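How to Run a Hand-Held Gripper Demonstration at an Open Day

Updated 2023-07-20

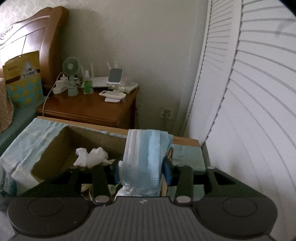

Please keep the visitor station simple, Tekleab wrote after the December open day at Grerkbridge, and let people pick things up before you talk to them about data. The first group stood through a long talk, and by the time the gripper went round, half of them had to leave for the next room. The steps below follow that advice.

This page covers a station where visitors work a hand-held gripper themselves and then watch a robot arm do similar work. It is written for the people running the station at Grerkbridge or at the Akard site. The arm has its own safety sheet, and you need to read that first.

What you need

One hand-held gripper with its camera fitted
One spare gripper, checked the same day
An open cardboard box
A cloth to line the box
Soft items: tissues, a folded towel, disposable face masks
A second surface to move things onto
A screen for playing back recordings
A floor mat or tape to mark where visitors stand
Cleaning wipes

Use soft household items for the first round. Cups, bottles and anything with a hard edge can wait until a visitor has had a few tries. A folded towel is the easiest thing to start with. Tissues take more care, as the fingers can close on a corner and leave the rest behind. A mask hung over the side of a box is a fair test of aim.

Step 1. Set up the box

Put the box where a visitor can reach into it without leaning. A low table works for adults. For school groups, put it on the floor mat and have them kneel.

Open the flaps fully and fold them out of the way. Drape the cloth over the walls and push it down into the corners. If it is stretched tight across the top, the fingers will catch on it.

Place the items in loosely. Do not arrange them in rows. Visitors learn more from a box that looks like one at home, and the recordings are more useful to the people at Skovik who sort them later.

Step 2. Check the gripper

Open and close the fingers several times with nothing between them. They should move together and meet evenly. Look at the screws on the linkages and tighten any that have worked out. Do this again at midday, because the tool gets handled far more at an open day than it does in a normal week.

Wipe the camera lens with a dry cloth. Make one short recording of yourself lifting the towel and play it back. Both fingertips should show in the picture. If one is missing, reseat the camera mount and record again.

Check that the memory card has space. We allow 60 seconds for each visitor, and the card we use holds 300 recordings of that length. At the December open day we made 184, so one card was enough.

Step 3. Bring in the group

Take no more than six visitors at a time. Have them stand behind the tape while you explain the task. Keep it to these points:

The tool has no motor. Your hand opens and closes the fingers.
The camera records the fingers and whatever they are reaching for.
The recordings are used to train a robot arm to do the same kind of job.
You can ask for your recording to be deleted.

Then hand over the gripper. Questions come more easily once people have held it.

Step 4. Run a turn

Ask the visitor to hold the tool over the box with the fingers open. Start the recording. Tell them to pick up one item, move it to the second surface, let go, and come back to the box.

Most first-time users go too fast. Ask them to slow down before they close the fingers and to pause briefly once they have a hold. Do not reach in to help while the recording is running. If an item drops, let the visitor decide whether to try it again or choose another.

Stop the recording when the time is up or when the visitor puts the tool down. Put the items back in the box, loosely, before the next turn.

Step 5. Play one back

Pick one recording from the group, with that visitor's permission, and show it on the screen. Point out the moment when the fingers close. People often notice that they changed the angle of the hand without thinking about it. That leads well into the next part.

Step 6. Walk over to the arm

The arm at Akard runs behind a guard rail. Keep the group outside the rail even when the arm is switched off. The operator starts the task, and you do not need to talk over it. Let the group watch one full attempt, including any failed grasp.

If the arm misses an item, say so. Visitors usually ask what happens next, and the operator can explain how the failed attempts are reviewed.

Common problems

The fingers close but the item slips: the visitor is holding it by the very tip. Ask them to go a little lower.

The cloth comes up with the item: push the lining back down and move the item to the middle of the box.

The recording is dark: turn on the room lights and move the box away from any wall that shades it.

The gripper feels stiff: switch to the spare and put a tag on the stiff one. Do not oil it during the session.

Closing the station

Copy the recordings to the Skovik drive and check that the last one plays before you clear the card. Delete any that visitors asked to have removed. Wipe down the grippers, throw out the tissues and masks, and put the cloths in the wash bag. Tagged tools go on the repair shelf with a note saying what is wrong.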